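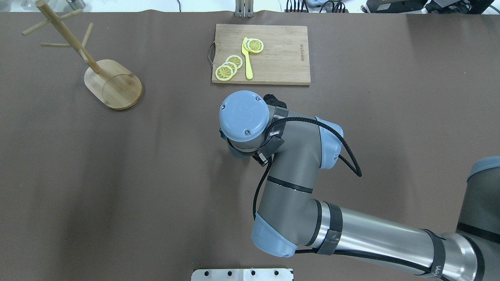

According to Ona Butkienė, the guard tasted of old plastic every evening until she changed from toothpaste to the Cetard bath, and after the first week the taste was gone. She also asked us if the small bath is enough for upper and lower guard together. It is, if they are laid one beside the other and not pressed in.

Stusten Cetard 500
Cleaning bath for night guards, retainers and partial dentures

Item no. 356
Tub volume: 500 ml
Inner basket: removable, with handle
Cycle: 20 minutes, switches off by itself
Weight with lid: 332 g
Power: wall adapter, included
Color: white or pale green

The Cetard 500 is made for people who wear something in the mouth at night and want to clean it in the morning without brushing. A toothbrush with paste leaves fine scratches in the soft layer of a night guard, and in these scratches the smell stays. The bath works with lukewarm water and one Niteck tablet. You fill to the line, put in the tablet, lower the basket, close the lid and press the button one time. After the cycle rinse the guard well under the tap and let it dry in open air before it goes in the box.

Please do not use hot water. A thermoformed guard loses its fit already at temperatures which feel only pleasantly warm on the hand, and a lost fit is not covered by us or by your dentist.

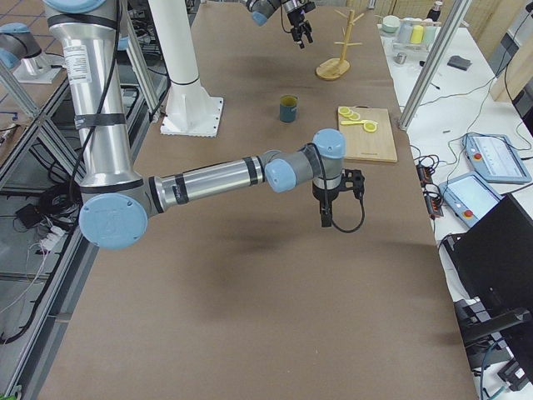

Silver robot arm above the long work table, covered in brown paper

What is in the box

Bath with lid, basket, adapter, two Niteck tablets for trying, and a folded instruction. More tablets are sold in a tube of 20. Other tablets can be used too, but some of them foam strongly and then the water comes out under the lid.

Which appliances are suitable

Hard and soft night guards, clear aligners, retainers with wire, acrylic partials. For dentures with a soft reline please ask first the lab that made it. Sports mouthguards fit only in the smaller sizes.

Change from the old model

Since November the lid has a silicone ring and the button is moved to the front. Old lids do not fit on the new tub. Baskets are the same for both, so a spare basket from Krūmiņa can be ordered for either one.

Care

Empty the tub after each use. Once in a month run one cycle with water and a spoon of white vinegar, without the basket. Do not put the tub in the dishwasher.

Spare parts and questions about orders: Reet Lapiņa
Questions from dental offices: Gediminas Venckus

Page updated Aug 10, 2021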